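Plaltisar bench cell, two-arm, for tool and kit return
April 14, 2023
By the Rikthorpe equipment desk

The Plaltisar is a bench-mounted cell for sorting, returning and laying out hand tools between jobs. It is sold to repair shops, assembly lines and training workshops where several people draw from the same stock of tools and where the bench has to be put back into a known state at the end of each shift. It does not do assembly work, and it should not be bought with that in mind.

The standard cell has 2 arms, each with a parallel gripper, fixed above a flat worktop. Both arms share one controller. The controller holds a bench plan, a stored record of which item belongs at which place. A bench plan can contain up to 19 item positions, counting bins, hooks and flat positions together. Larger plans need the Dogbe controller, ordered separately under part number 2215.

Setting up a bench plan

Plans are made by demonstration. A fitter moves each arm by hand from the item to its place, and the controller stores the route and the grip. Most items need only a few passes. Long thin items take longer to teach, as the grip point matters more - a screwdriver held at the end of the handle will droop and miss its place. We advise teaching these at the middle of the handle, with the shaft clear of the worktop.

Soft items such as gloves and loose cable are harder. The gripper will pick them up, but it has no means of folding or coiling them. They should be given a bin or a clear corner of the bench, and the plan should treat that area as closed to the arms while other items are being moved.

What changes for the people at the bench

Sites that fit the cell normally ask first about time saved. In our experience the larger change is in who does what. Before fitting, clearing down is shared out informally and is done by whoever finishes last. After fitting, one person per shift becomes responsible for the cell. This person checks the plan, empties the reject bin and deals with anything the arms have left alone. The duty takes 10 minutes at the end of a shift on a bench of ordinary size. It should be written into the job and paid as part of it.

Fitters also have to put tools down differently. The cell will find a screwdriver at any angle on an open worktop, but it will not find one under a coat or inside a box lid. Some experienced staff dislike this at first. A bench that looks untidy to a visitor is often in good order for the person using it, and the plan should be drawn up with that person present. At the Bikatano repair shop, the first plan was written in the office and had to be replaced in October, after the fitters had stopped using the pegboard altogether. The second plan was taught by the fitters and is still in use.

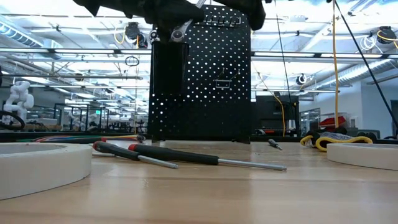 Pegboards may stand on the worktop or be fixed behind it. A free-standing board must have feet wide enough to stay put when a hook is knocked, and it must not be moved once the plan is stored. If it is moved, the hook positions have to be taught again. Flat positions and bins are not affected unless they are moved as well.

Ring-ended tools can be hung or binned. Hanging is slower, but makes a missing tool easier to notice.

Safety and upkeep

The arms stop on contact and must be restarted by hand. Local guarding rules still apply, and the site remains responsible for its own risk assessment. Gripper pads are a wearing part and should be checked monthly. Overhead cables need enough slack for the full reach of both arms - check this again after any change to the bench height.

Supplied with the cell: both arms, the controller, two sets of gripper pads, the mounting rail and a printed manual. Worktop, bins and pegboard are not included.

Comments

benchfitter_k
We have had ours since the winter. Fine with spanners, slow with anything under a few inches long. The pads wore quicker than the manual suggests.

Oldmill Tools
Can the reject bin go on the left? The drawing in the manual only shows it on the right and our door is that side.

rtw
Agree with the part about paying for the end of shift check. Ours was added to the job with no time given for it and it just got skipped.

benchfitter_k
@Oldmill Tools yes, ours is on the left. You have to teach the bin again but that is all.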